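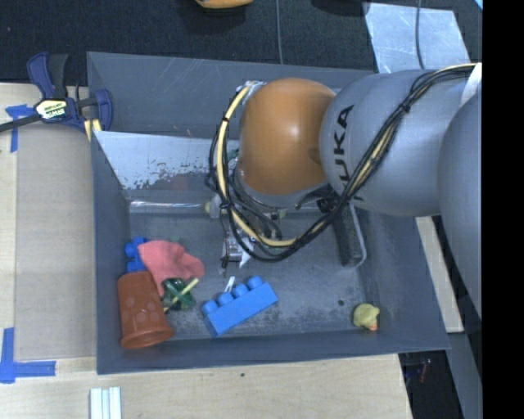
Call for Participants: Second Language Reading Study

Search this site Enter keywords Go

The Wandcombe Language Learning Lab is looking for adult learners of Portuguese to take part in a study of how people read in a second language. The study is led by Janaína Coutinho, a doctoral candidate in applied linguistics, and supervised by Dr. Inese Kairys. It makes up the main part of Janaína's dissertation research. Sessions start in June.

What the study is about

When learners meet a word they don't know, they may skip it, guess from the words around it, go back and reread, or stop and look it up. We want to know how these choices change as a person's Portuguese improves, and whether they differ between short news items and personal letters. Most earlier work on this question has been done with learners of English, and there is not much on Portuguese.

The letters come from the Žukauskas collection, a set of 453 family letters held by the university library. We use short passages from them, with names removed and spelling updated. You don't need to know anything about the collection or about Brazilian or Portuguese history.

Who can take part

You can take part if you are 18 or older, grew up speaking English at home, and have finished at least two semesters of college Portuguese or the equivalent. Time spent living or studying in a Portuguese-speaking country is fine, as long as the total is under one year. Learners of both the Brazilian and European varieties are welcome.

You can't take part if you grew up hearing Portuguese at home. We are also unable to include people who speak Spanish at an advanced level, as the two languages share so much vocabulary. High school Spanish is not a problem. If you aren't sure where you fall, write and ask before you rule yourself out.

We are recruiting 76 participants. Students, staff and people from outside the university are all eligible.

What you will do

You will come to the lab for four sessions, spaced one week apart. Each session takes up to 90 minutes, including a break.

At the first session you will fill out a questionnaire about your language background and take a placement test. The test does not affect any course grade, and your instructors will not see the result.

At the second and third sessions you will read passages on a computer using a program called Clastico. It shows the text a line at a time and records how long you stay on each line and which words you click for a definition. After each passage you will write a short summary in English.

At the last session you will talk with a researcher about what you read and how you worked through the hard parts. This interview is in English and is audio recorded. You may skip any question.

Please bring reading glasses if you use them. Phones need to be switched off during the reading tasks — we have a place to leave them.

Payment

You will be paid $15 for each session you attend and a further $20 if you complete the whole series. Payment is by gift card at the end of each visit. If you stop partway through, you keep what you have already received. Parking in the visitor lot is covered, but you need to give us your plate number ahead of time.

Some language courses give extra credit for research participation. You may choose credit or payment, not both. Ask your instructor whether your course is included.

Your information

Your answers and recordings are stored under a code number. The list linking codes to names is kept separately and will be destroyed when data collection is finished. Quotations from interviews may appear in the dissertation and in later articles, without names. Taking part is voluntary, and you can withdraw at any time without giving a reason.

Where and when

All sessions are held in Atum Hall on the Wandcombe campus, second floor. There is an elevator by the east entrance. Morning, afternoon and a few evening times are available, and we try to give each person the same time slot every week.

How to sign up

Send an email to the study coordinator, Sarmīte Sepp, with "Reading study" in the subject line. Include your name, how long you have studied Portuguese and where, any other languages you know, and the times of day that suit you. She will reply with a short eligibility form and a copy of the consent form to read over. Please don't send transcripts.

Questions about scheduling or parking can go to Princess Sebastian at the lab's front desk.

Posted April 2, 2019. Sign-up stays open until all places are filled.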